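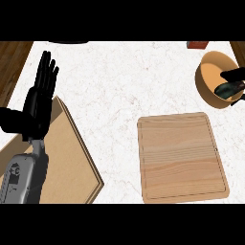
What has the Comero customs training component delivered since December?

Two courses on cross-border evidence requests, attended by 29 prosecutors and customs investigators. Hiyori Okabe drafted the course notes and Citlali Zavala reviewed them against the current procedure code.

The request template was tested at the Wivell and Praso offices. Of 243 archived requests checked, roughly 10 per cent lacked a legal basis reference – the revised form makes that field mandatory.

Translation of the handbook is behind schedule. Pešek has supplied chapters one to four; the glossary is outstanding. No change to the budget is requested.

Status as at 20 February 2022. Next report: after the handbook is printed.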